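Countertop

A countertop, also called a worktop or bench top, is a raised, flat, horizontal surface built for work in kitchens, bathrooms, shops and workrooms. It is usually supported by cabinets and set at a height suited to a standing adult. The term covers both the surface material and the finished assembly, including the edge, the backsplash and any openings for sinks or cooktops.

History

Early domestic kitchens had few fixed surfaces. Food was prepared on freestanding tables, and storage was kept in separate cupboards. Continuous counters became common in the twentieth century, when base cabinets began to be made in standard sizes and a single top could be laid across several of them. In the port town of Prirnport, bakeries and fish shops had stone counters well before private homes did, and slabs taken from closed shops were often cut down for household use.

Materials

Common materials include natural stone, engineered stone, solid wood, laminate, tile, concrete, glass and stainless steel. Natural stone is sold in slabs, most often two or three centimeters thick. Granite resists heat and scratching well. Marble is softer and is marked by acids such as lemon juice and vinegar. Soapstone darkens with age and is sometimes treated with mineral oil. 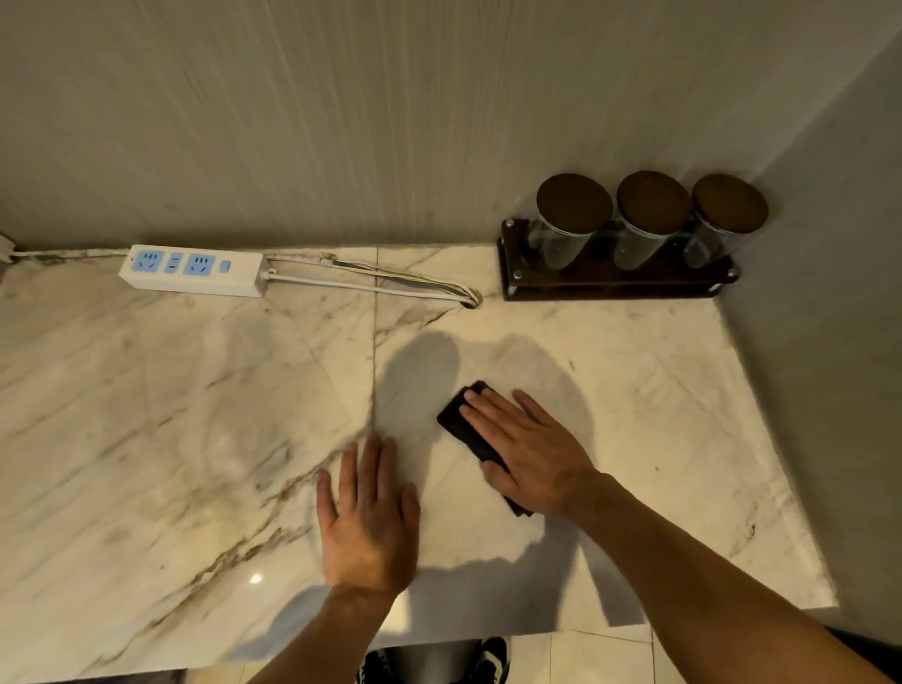 Fabrication begins with a template taken after the base cabinets have been leveled. The template records the walls, which are rarely straight, and the position of each opening. Slabs are then cut and polished in a shop and carried to the site. Where a run is too long or too wide for one slab, two are joined, and the meeting line remains visible as a thin straight seam, as in the white marble counter shown, where the gray and brown veining also makes the choice of slab layout important. Seams are filled with tinted epoxy or polyester resin. The Derkska quarry district supplied much of the pale stone used in the region, and shops in Wivlow still keep a joint at least 15 centimeters away from a sink opening.

Maintenance

Porous stone is commonly sealed once a year. Spills are wiped up promptly, and mild soap is preferred to abrasive cleaners. The Moynihan Building Trades School advises that new seams be left free of heavy loads for seven days.

See also

Backsplash
Kitchen cabinet
Dimension stone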